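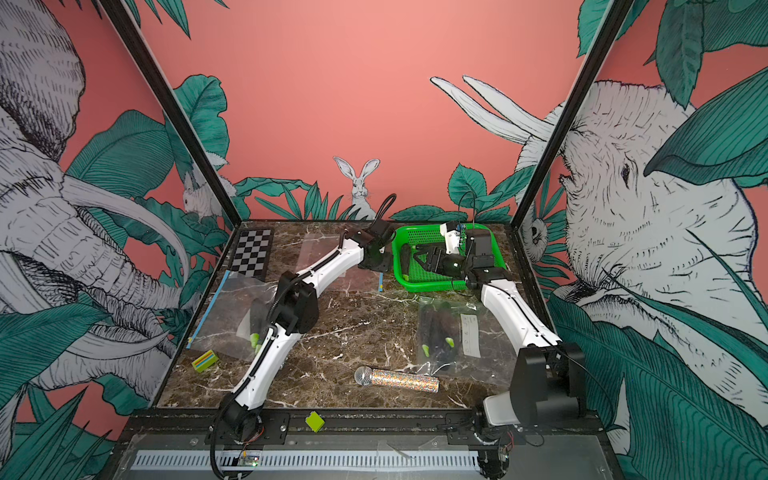
The packing table, with our elephants and the rabbit keeping watch

Hi, I'm Hipólito Bravo, and I started Plorari because I couldn't find the other half of anything I owned. One glove, half a cable, a charger for a phone I gave away years ago! So I began bagging things up at home, sister-in-law's garage next, and now it's what we do all day: small kits, packed in clear zip bags, labeled and ready to go on a shelf.

I picked coral pink walls with jungle leaves because I spend a lot of hours looking at them, and the brown marble top because I like it (no better reason, sorry). My first supplier, Sosa, sent me 50 bags to try and I'd gone through the lot by lunch.

I'm fussy about bags. I want clear plastic so you can see what you've got without opening it, and I want a zipper in a color you can spot – blue is my favorite.

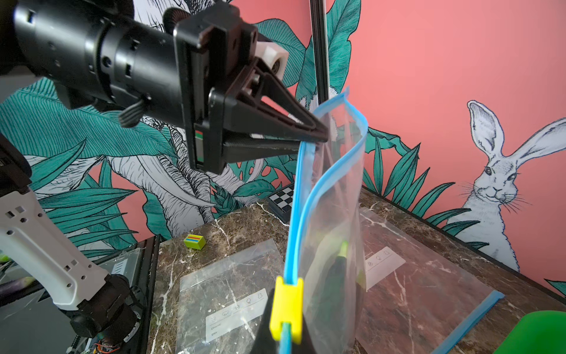 I also like a panel on the front where you can write down what's inside and the date, even if you think you'll remember. I never do. Our Bollance starter kit comes with 289 bags in mixed sizes, and people tell me they end up using them for everything from craft bits to snacks.

Bigger, awkward shapes get a bigger bag. Small soft things go in a small one, pressed flat before you close it so they stack nicely.

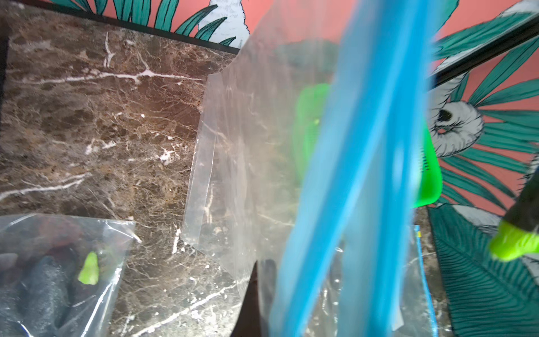
What we pack

Mostly odds and ends that like to wander off: accessories, spare parts, little sets that belong together. Our Grodimau line has 229 kits in it right now and I'm adding more in March. Each one gets its own bag and a paper label, and similar kits stay side by side on the table until they're checked.
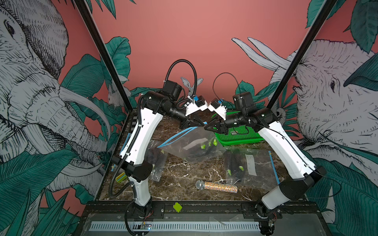
Come and say hello

Got a drawer you're scared to open? Write to me and tell me what's in it – I love those emails and I answer them myself, usually over coffee.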